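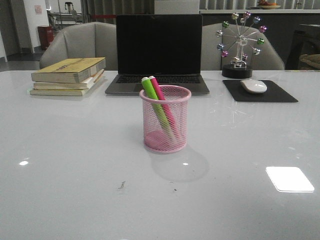

4.2 Setting the Stage Monitors for a Festival Changeover

This section covers the Plorkby 88 monitor desk at outdoor music events with more than one act on the same stage. Complete section 4.1 (Power and Grounding) first.

1. Switch off all wedge amplifiers.
2. Connect the stage box to port 2 on the rear panel.
3. Turn on the desk and wait for the status light to stay green.
4. Press SCENE, then LOAD, and select the file for the next act.
5. Check that all output faders are fully down.
6. Switch on the amplifiers, starting with the drum fill.

CAUTION: Do not load a scene while the amplifiers are on. Fader positions change at once and may cause a loud burst on stage.

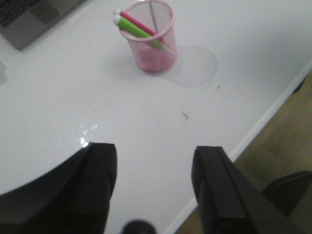
M. Olatunji
Technical Writer, Merkholm Audio

4.3 Ringing Out the Wedges

Ring out each mix before the band takes the stage.

1. Open the vocal microphone and point it at the center of the wedge.
2. Raise the mix fader slowly until the first ring is heard.
3. Find the ringing band on the output EQ. On vocal mixes, check 2000 Hz and 4000 Hz first.
4. Cut that band in small steps until the ring stops.
5. Lower the fader to its working level and press STORE.

NOTE: Cuts made here are saved with the scene – they do not carry over to the next act unless EQ LOCK is on.

NOTE: If a Pimmont stage box is fitted, mixes 1 and 2 are swapped on the output labels. See Appendix C for the patch table.

CAUTION: Wear hearing protection when working in front of a live wedge.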